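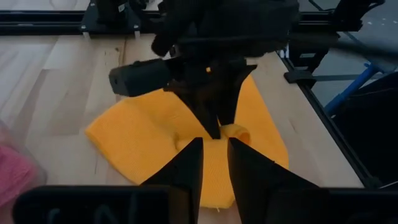
Page last changed: May 9, 2019

Pista notebook — towel week, continued

Okay, so where were we. The class project is still "pick a cloth out of a heap, lay it somewhere else, fold it if you can," and we are still mostly on the first part of that. I wanted to get this down while it's fresh, so sorry for the mess (I'll tidy the wiki later, I promise).

Big thing first: the log for Suvarna, our pick planner, is up to 841 attempts. That includes the ones from before we fixed the gripper offset, which I'd throw out, but the report template wants everything in one table. After the fix we have 361. I'm putting both numbers in and letting the instructor choose!

Yellow is the cloth I keep fighting with. It's a fine knit, it stretches, and if the jaws come down a bit too far off the thick part they just comb through it and close on nothing. So the rule I'm using now is: go for the highest gathered spot, straight down, and close slowly. If there's no gathered spot, push the cloth inward with one arm first and make one. That's the whole trick, and I spent almost 2 hours on a fancier version before going back to it.

Things I changed in Stedex (the settings file, for whoever reads this next year — yes, the name is from the first team, no, I don't know either):

closing speed down a notch
lift height up, so long towels clear the pile
wait between lift and move is now its own setting, please stop editing it inside the script
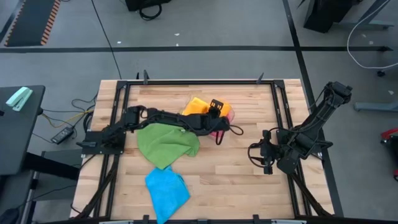 The other change is that the arms take turns again. I know we all liked the version where both moved at once, and it looked great at the open evening, but every time the left one had to reach across the middle, the planner would freeze up and we'd lose the run. One arm works, the other holds its position off to its own side, then swap. Slower, sure, but I got through a full set without touching the stop button and I was so happy I made everybody look at the terminal.

Colors: please keep using different ones in the same heap. Mindine (the color masking bit) does fine on blue and green, and gets confused between yellow and orange when they overlap. I tried nudging the threshold and then it started calling bare wood "yellow," so I put it back. If somebody has an evening free, collecting more heaps with those two touching would help a lot more than me guessing at numbers.

Also, cables. Check the loops at the wrists before you home the arms. Every time. I'm writing it on the whiteboard too.

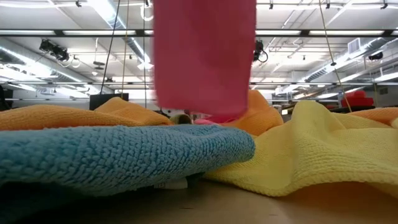 Pink towel over the heap, side view.

Lifting is the part I'd like to work on next. The big towels swing, and the planner plans as if they don't, so the drop ends up off to one side. I want to try a longer pause at the top, then a slower sideways move, and compare the two on the same towel. Will start with pink and do blue if there's time left before the arms have to be shut down for the night.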